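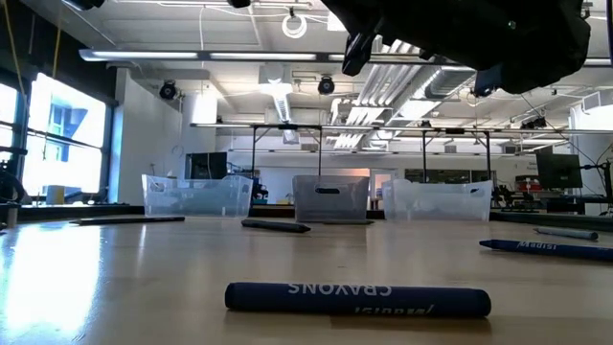
Slide 1: crayons, three bins, gripper at top right. Leave up while people find seats.

5 min read | 4 comments | 6 shares

Hello everyone, I'm Orathai Khunthong, I look after the sorting cell at Stasiv, and I've got far too much to say about crayons, so stop me if we run over!

Start with the crayons on the table. Ask who has ever tried to pick one up wearing ski gloves. (Wait for hands.) That's my job, more or less. A crayon is smooth, it rolls, and it lies so low that the fingertips have to come down almost to the wood before they can close on anything. I love it as a test piece. If the cell is even slightly out, a crayon will tell you before lunch.

Point at the tabletop. See how the windows shine in it? Lovely for visitors, awful for the camera. We do our morning check at half past eight with the lights on, then look again at two when the sun has moved. Taras Holovko keeps both sets of readings in the blue notebook, please write in it and not on sticky notes.

Now the bins. Two clear, one smoky grey, and the camera sees straight through the lot of them. Edges vanish! When I teach the drop positions I use the rim, never the walls, and I go in by hand at slow speed the first time round. If a bin has been moved for cleaning, teach it again. Don't nudge it back by eye. I did that in January and spent a whole afternoon chasing a fault that was me.

Gripper next. My favourite bit. Daily care is short:
Power off and locked before hands go anywhere near it.
Wipe the inside of each finger with a dry cloth. Wax builds up as a shiny film and you feel it before you see it.
Check the four finger screws with the small driver, snug only.
Open and close four times, listening. A dry click means the slide wants grease, a tiny dab.
Run one crayon to each bin before handing over.

(Pass the worn finger pad round here. Get it back this time.)

Story about the Harell pads: Pylyp Nazarenko swapped ours for a softer set and the picks got wonderfully gentle, but the pads held on to the wax and let go late. Crayons landed on the rim. We went back to the harder ones and now change them every six weeks. Gualtiero Piras at Staltura runs a longer gap, but his parts are clean metal.

If there's time: dark crayons against light wood are easy to find, pale ones much less so. Show the exposure settings live. Ask the room what they'd try, somebody always has a good idea.

Questions, then coffee. Spare pads are in the drawer marked Jellov, top left.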